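Bench Glassware Set with Clear Rack, Cork Ring and Powder Funnel

23/03/2022
By Jocelyn Soriano

The Karnavberg bench set is sold for small teaching labs and prep rooms that weigh out powders and move them into glass. It has a clear acrylic tube rack, glass tubes, a small round-bottom flask, a cork ring to hold the flask, and a plastic funnel. Everything ships in one carton. The cloth is sold separately under the Luto name and comes folded, so expect creases for the first week or so unless you iron it on low from the back.

The rack is the part most people ask about. The upper bar has six holes and the tubes go down through it to rest on the clear base plate. Tubes can go in any of the holes. If you are working with two tubes, leave at least one empty hole between them so you can get your fingers around the glass. The rack has no metal parts. It is light, and you should hold it by the base plate when you move it with tubes in it.

A round-bottom flask won't stand by itself, so keep the cork ring under it whenever it is on the bench. Set the ring down first, then the flask, then the funnel. The funnel is made of translucent white plastic and has a wide mouth and a narrow stem. Tap the side of the funnel lightly if powder hangs up in the cone. Don't push it through with a glass rod. The stem can crack the neck of the flask if you lean on it.

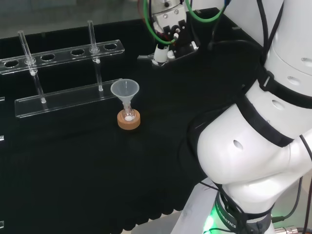
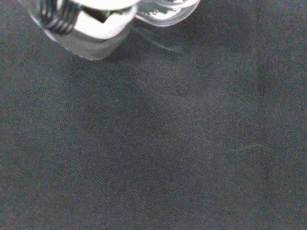
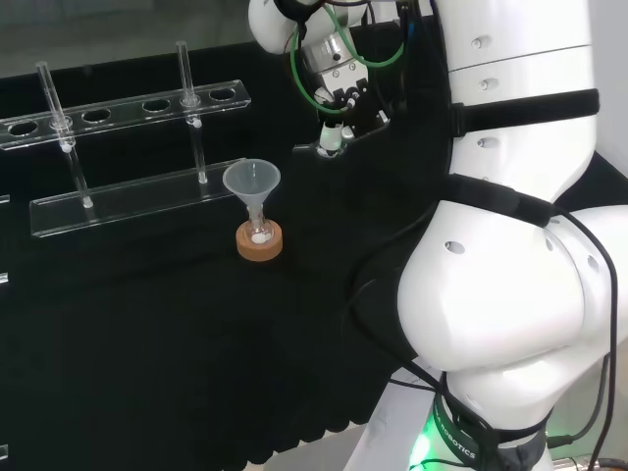 First and last pictures: tube rack with two glass tubes, and the funnel in a flask on its cork ring.

What comes in the carton

Acrylic tube rack, clear, item 929
Glass tubes, set of 5
Round-bottom flask, small, clear
Cork ring
Powder funnel, translucent white plastic

Carton weight is 660 grams. Spare tubes are sold in packs of 18. Cork rings and funnels can be ordered one at a time.

Cleaning

Wash the rack by hand in warm water with a little dish soap and dry it with a soft cloth. Do not use acetone or alcohol on it. Both will cloud the acrylic and can start fine cracks near the holes. The rack cannot go in an autoclave or a drying oven. The glass can go in either one, but take off any plastic fittings first. Brush loose powder off the cork and let it air dry if it gets damp. Cork will stain, and a stained ring still works fine.

Choosing a cloth

Light powders and clear glass are easier to see against a dark surface. The Luto cloth comes in black and in a natural color. Wilfredo Agbayani in our returns department recommends the black one to schools. Shake it out over a bin before washing and keep it away from burners.

Ordering

Orders placed through Clitari go out from the Ratanaporn warehouse. The next shipment of flasks is due in May, and sets ordered before then will be filled from current stock. For bulk prices, write to Randi Berge in sales and give the number of sets and the delivery address. If a tube arrives broken, keep the packing and tell us which tube it was. We replace broken glass at no charge.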